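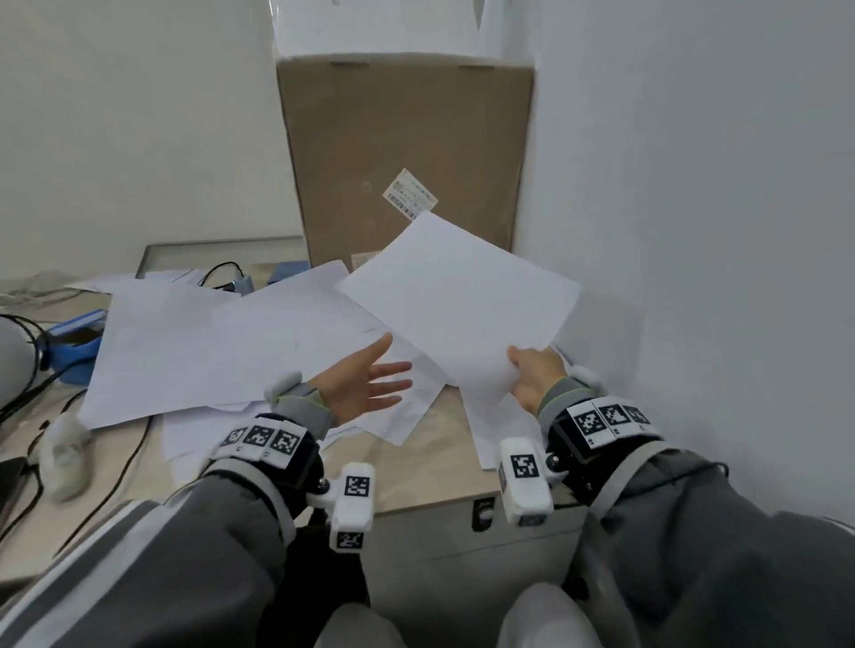
**4.2 Loose paper on the desk**

**Figure 4.** Sorting loose sheets on a desk. One sheet is lifted from the pile; a cardboard box stands behind.

Of all the tidying jobs in our study, loose paper turned out to be the richest, and we were delighted by how much it had to tell us. A pile like the one in Figure 4 has no obvious starting point. Sheets overlap at every angle, a few edges curl, and some hang over the front of the desk above the drawer cabinet. People still find a way in, and they find it fast!

We visited 19 desks at the Stikham office in June. Kramer and Rathjen sat with each person afterward and asked how they had chosen the first sheet. Most named a sheet on top with a free edge. Four people began with whatever was hanging off the desk - they wanted it safe before anything else moved - and these four also finished with the neatest stacks.

Single sheets are slow work. The median desk took 44 minutes, much of it spent on reading, which our earlier coding scheme (Sukprasert and Wegener, the Hagedorn pilot) had lumped together with "pausing." We now score it separately. A person who lifts a page and holds it at a slant may be reading, squaring it up, or deciding where it belongs, and the interviews helped us a great deal in telling these apart.

Larger things at the back of the desk, such as boxes and trays, were usually left until the paper was done. Section 4.3 takes these up.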